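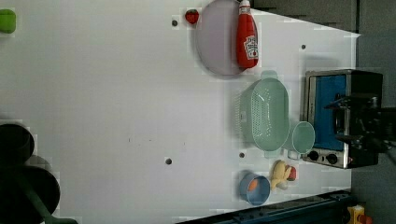 The practice table at Wulavwood, with the gripper over the toaster oven.

The first thing Brian Kashindye does in the morning is wipe the table. He uses a damp cloth and after that a dry one, and he goes into the corners. When he came to work at Wulavwood he was a kitchen porter, and he says that the habit of wiping is the only part of the old job which he still does every day without thinking.

Wulavwood is a central kitchen on the edge of Bernley. It prepares meals for schools, for two care homes and for some offices, and on a normal day 1027 meals leave from the loading door before noon. Washing, sorting and putting away have always been the hardest posts to fill there. The work is hot and wet, and people stay a short time. When the company decided to try robots for this part of the work, many of the staff expected to hear that they would not be needed any more. What happened was slower than this, and for some of them more strange.

The robots have to be taught, and the teaching is done by people from the kitchen. In a room that was once the dry store there are now several white tables, each with its own arm, and the arms are guided by hand through small tasks, again and again. Put the bottle on the plate. Take the bottle off the plate. Move the bowl. Open the oven door, close the oven door. Each try is recorded, the good ones and the bad ones, and the recordings are sent to Masri, the firm that makes the software.

Many of the things on the tables are not the things of a real kitchen. There is a small red strawberry as well as a real toaster oven, a soft yellow toy near a blue bowl, a ketchup bottle lying on a pink plate. I asked Tetsuya Oda, who came from Masri to set up the room and has stayed much longer than he planned, if this did not seem a little childish to the staff.

"In the first week they laughed, yes," he said. "I also laughed. But a colander is difficult. It has holes, it has two handles, it is lying on its side and it moves when you touch it. If the arm can learn the colander and the cup beside it, I am happy. A strawberry is small and a plate is wide and flat. These differences are what we want."

He told me that the objects are changed often, and that they are put down without order on purpose. A tidy table teaches very little. This was difficult for the kitchen people to accept, because all their working life somebody has told them to put things straight. Kashindye admits that in the beginning he tidied the table between the tries and spoiled a full morning of recordings.

The work of a guide, as the new post is called, is paid a little better than the work of a porter. It is done in dry clothes and mostly sitting down. It also asks for a kind of attention which is tiring in another way. A guide makes 40 recordings in one session, and there are 4 sessions in a shift. Between the sessions there is a break, and the break is not a gift from the company. It was asked for by the guides themselves after the first month, when several of them had pain in the eyes and one had pain in the wrist.

"With the pots I was tired here," says Kashindye, and he touches his back. "Now I am tired here," and he touches his forehead. "At home I sit down and I see the fingers of the robot. My daughter speaks to me and I am still looking how to hold the cup."

He does not want to go back. He says this clearly, and more than once. But he misses the noise of the washing room and the talking. The guides are each at their own table, and when a recording is going they do not speak much. At lunch they still sit with the porters, but the talk has changed a little. The porters ask when the robot is coming for them, first as a joke and later in the same sentence not as a joke.

It is a fair question, and I did not get one answer to it. The management at Wulavwood says that no person has lost a contract on account of the arms, and this is correct as far as I could find out. It is also correct that three porters who left in the spring were not replaced. The shifts in the washing room are covered by fewer people, and the first arm working there, which was supplied by Vastach, can for the moment only put plastic bowls in a rack. When it meets a bowl with a spoon inside, it stops and a lamp goes on, and somebody must walk over.

The walking over was not in anyone's plan. One porter told me that she used to have a rhythm, and now she has the rhythm of the lamp. She does not hate the machine. She would like it to call her less often, or else to call someone different. Since 6 Jul 2020 the calls are written down in a book beside the racks, and when I visited there were 467 of them. The book was the idea of the porters. They wanted to show that helping the arm is also work, with minutes in it, and they took the book to a meeting about the staffing for August.

Oda has read the whole book. He finds it more useful than some of the reports he gets from his own office, for the porters write what they see: spoon in bowl, two bowls stuck, bowl upside down. From this list he chooses what the guides should practise next. So the problem of the washing room goes to the white tables, and after some weeks it should come back as a smaller problem. With the stuck bowls this has already happened. With the spoons it has not.

There is one more thing which I noticed in the old dry store. The guides have become particular about how a movement looks. They will say of a recording that it was ugly, even when the bottle arrived where it should. Kashindye goes in slowly from the side and then waits a very short moment before he closes the gripper. A colleague at the next table goes fast and straight, and he thinks she is too rough with the cups, and she thinks that he is sleeping. Both ways are sent to Masri. Somewhere in the software they are mixed together, and neither of them will be able to say later which part was his and which was hers.

I asked if they should be paid for this part also, for the style and not only for the hours. Oda said that it was not a question for him. Kashindye thought for a while with the cloth in his hand. He said he had never considered it, and that he would bring it up at lunch.

We use cookies to remember your settings and to count visits to our pages. Accept all | Manage cookies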